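The Black One

The sheet from Nillwood had been in the family longer than the dog, and had shed more.

I should explain the system. Everything that comes off the line goes onto the bed in one heap, and the heap gets folded before anyone is allowed to sleep. It was my idea. I had it in October, when I was a better person, and since then I have slept on the couch 28 times.

That night the heap was down to the black one. No one in our house knows what the black one is. It came with us from the flat in Tutov, where it may have been a curtain, or a tablecloth for the kind of dinner we were never asked to. My wife says it's a throw. I say that a throw is only a blanket that hasn't found work.

"Take the corner," she said.

"Which corner?"

"Any corner. It's got four."

This was optimistic. I had been looking for one of the four for a good six minutes. Every edge I followed led politely back to the middle. Under it all lay the blue bedspread with its white scrolls and medallions, a wedding present from her aunt in Onyeka, who believed a bedroom ought to look like the lobby of a hotel that had seen better kings. Black cloth on that pattern is very hard to reason with. You chase a fold and end up following a flower.
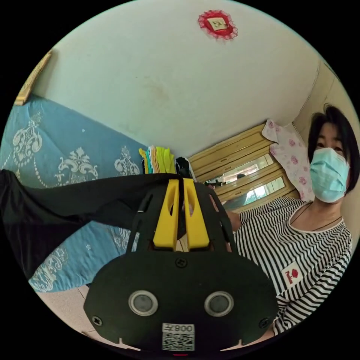 The black one, held by an edge, over the aunt's medallions.

"Now lift," she said, "and let it hang."

It hung. It hung the way a teenager stands in a doorway, mostly to one side.

"Is it square?" I asked.

"It's resting."

I have folded flags, tents and, once, a parachute belonging to the Jumedia Gliding Club, and all of them wanted to be folded. You could feel them helping. The black one had no such ambition. We brought the ends together and it had a third end. We halved it and it got longer. My wife, who can do a fitted sheet in the dark, went quiet in a way I remembered from the driving holiday.

"We could roll it," I said.

She looked at me as she might look at a man who has suggested eating the dog.

We rolled it. It made a fat black sausage with a sag in the middle, and we carried it to the closet between us like something we'd found in the river. It went in on the second push. I leaned on the door until the latch clicked, and the two of us stood there for a while, listening.

"It's a curtain," she said at last.

"You said it was a throw."

"A throw would have folded."

The bed was clear from end to end, blue and white and ready for royalty. I had one knee on it when she came back from the hall with the socks.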